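Ouali – atelier linge – réunion d'équipe
Compte rendu, mardi 14h, salle du haut

Présents : équipe pliage matin, équipe pliage après-midi, maintenance, une personne de la direction. Excusée : la représentante du site d'Uvcombe (train).

1. Point sur le projet Bitar

La direction rappelle le calendrier : démonstrations de pliage jusqu'en août, puis livraison du premier poste automatique par Bitar. Un seul poste au début, côté petites pièces. Le grand plat reste à la main, pas de date.
Question de l'équipe matin : est-ce que le poste remplace quelqu'un ? Réponse : pas de suppression prévue cette année, les départs en retraite (2) ne sont pas remplacés à l'identique. L'équipe demande que ce soit écrit. La direction le mettra dans la note du mois prochain. À suivre, déjà demandé la dernière fois.

2. Séances avec les pinces

Chacun plie avec une pince dans chaque main, linge posé à plat, coin par coin. Retours :
- fatigue du poignet au bout d'une heure, surtout à gauche
- les tissus fins glissent, on reprend souvent le même coin
- le câble gène quand on se tourne
- cadence : 58 pièces mardi, 61 la séance d'après, mais pas les mêmes pièces donc comparaison sans intérêt, dixit tout le monde

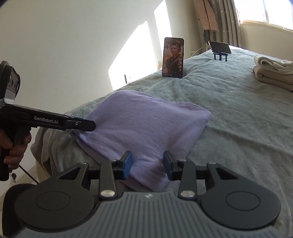

Surfaces molles : l'équipe après-midi trouve que c'est plus dur que sur table, le tissu s'enfonce et les plis du dessous bougent. Bitar veut quand même les deux. Demande : alterner, pas toute une séance sur du mou. Accord de la direction, planning à refaire.
Rappel : une reprise ratée n'est pas une faute. On recommence la pièce, on ne jette pas la séance. Plusieurs personnes pensaient être notées là dessus. La direction confirme que non, aucune évaluation individuelle à partir des enregistrements. Demande d'affichage près du vestiaire.

3. Temps et primes

Les séances comptent comme temps de travail, préparation comprise (charger, régler les sangles, ranger). Certaines fiches d'août ne l'avaient pas. Correction sur la prochaine paie.
Prime : 4 euros par séance jugés trop peu. L'équipe demande une majoration pour ceux qui forment les autres. La direction ne s'engage pas, réponse à la prochaine réunion.

4. Après l'arrivée du poste

Qui surveille ? Proposition : deux référents par équipe, volontaires, formation chez Zidham à Uvcombe. Trajet payé, repas à voir.
Inquiétude sur les tâches restantes : si la machine prend les petites pièces, il reste le lourd. Plus de port de charge, moins de moments assis. La maintenance propose des chariots à fond relevable, devis demandé. L'équipe veut une rotation obligatoire, pas au bon vouloir du chef de ligne. Discussion longue, pas tranchée.

5. Divers

- Ventilateur côté repassage toujours en panne
- Gants taille S à commander
- Tri du blanc : merci de ne plus laisser les sacs devant la porte coupe-feu

Prochaine réunion : même salle, même heure, date affichée au tableau. Fin 15h20.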